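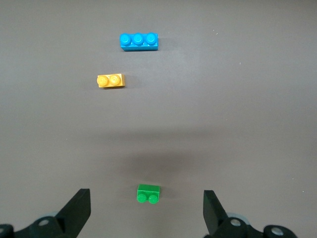 Toy building bricks on a gray tabletop.

The Havmont Public Library began lending toys out of a single closet. The collection now fills the former periodicals room on the ground floor, and Ese Ezeani, who has managed it for two years, would like the shelving to go higher.

"Parents ask for the large items first," she said. "The play kitchens, the balance boards. Those are expensive to buy and a child may lose interest by August. A family can borrow one for three weeks and then decide."

The library holds 92 sets, each with its own barcode and a printed list of contents. Building toys and wooden train tracks are borrowed most often. Puzzles are borrowed least, which Ezeani attributes to the supply of them in thrift stores.

Missing pieces are the question she hears most from other libraries considering a similar service. Havmont does not charge for them unless a set can no longer be used. "We had a fine schedule in the beginning and it kept people away," she said. "A mother told me she would not let her son open the box. I took the schedule down that week."

Returned sets are checked against the contents list and cleaned before they go back on the shelf. Kelechi Wike, a library assistant, handles most of this work on weekday mornings. A simple set takes him a few minutes. A marble run may take most of an hour. "The tubes have to be washed one at a time," Wike said. "I have asked Ese not to buy another."

Funding remains modest. The service receives $500 a year from the general materials budget, and the rest comes from donations of toys in good condition. Ezeani declines about half of what is offered, including anything battery-operated – a rule she describes as a kindness to the reading room next door – and all stuffed animals.

The neighboring town of Susville has asked to join the program. Under the proposal, its residents would reserve sets online and collect them from their own branch, with a van making the trip twice a month. Ezeani supports the idea but has asked that the contents lists be rewritten first. "Several of them say 'assorted blocks,'" she said. "That is of no help to a person checking a box in another building."

The toy collection is open during regular library hours. A library card in good standing is required, and each household may borrow two sets at a time. Reservations may be made at the front desk or by telephone.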